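Push button

A push button is a switch you work by pressing it, usually with a finger, and I have spent more of my adult life thinking about them than I'd planned to. This entry is part of my home encyclopedia of small hardware. I write it alone, I update it when I learn something, and I play favorites, so expect opinions along with the facts.

What it does

Inside almost every push button there's a gap between two bits of metal. Press, and the gap closes (or opens, depending on the type). Let go, and a spring puts everything back. The one on your doorbell works this way, and so does the one that tells the elevator you're waiting. The spring does a lot of the work, and a tired spring is the first thing I suspect when a button feels mushy!

Momentary and latching

These are the two big families. A momentary button is only "on" while you hold it, like a doorbell or a key on a keyboard. A latching button stays where you put it until you press again — think of an old desk lamp with a fat clicker on the base. I mixed these up on my very first order and ended up with a lamp I had to hold on with my thumb while I read.

Normally open, normally closed

You'll see NO and NC on packets and on the backs of switches. Normally open means no current gets through until you press. Normally closed is the other way around, so pressing breaks the circuit. Many bigger buttons carry both sets of contacts, with 4 terminals on the back, and you pick the pair you need. Check them with a meter before you solder anything. I have a drawer full of reasons.
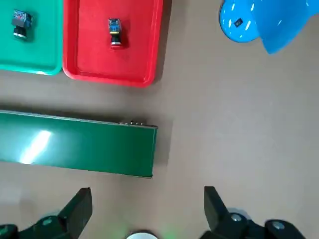

A small push-button component on a green plastic tray.

Feel and sound

People get surprisingly heated over this, and I'm one of them. A "tactile" button gives you a little bump partway down, so your finger knows it did something. A "linear" one just slides to the bottom. I like a bump and a click. My neighbors in Wandemine, where the walls are thin, would probably vote for linear.

The bump often comes from a thin metal dome that snaps flat when you push it and pops back when you stop. Bigger panel buttons tend to use a coil spring and a plunger, and those feel slower and heavier (I love them for anything I want to press on purpose).

Bounce

Metal contacts don't close cleanly. They chatter for a few thousandths of a second, and a fast circuit may read that chatter as a whole string of presses. This is called bounce. The cure is to make the circuit wait a moment before it believes what it's told, either with a small capacitor or a line or two of code. I once built a lap counter for the running track at Prallari that didn't do this, and it credited one very slow jogger — me — with 3 laps at a single push. Best run I ever had.

Buying and keeping them

Look at the current and voltage rating first and the color last, which I know is hard, because the colors are the fun part. Measure your panel hole too. I buy mine from Adjei, a parts shop with creaky floors and very good labels, and my inventory sheet now stands at 3,000 switches of all kinds, of which I could honorably use maybe a tenth. Store them dry and out of the dust. Dirty contacts can sometimes be brought back with a bit of contact cleaner, but cheap sealed ones aren't worth the afternoon.

See also

Toggle switch
Rocker switch
Reed switch
Contact bounce
Doorbell

Last updated February 20, 2024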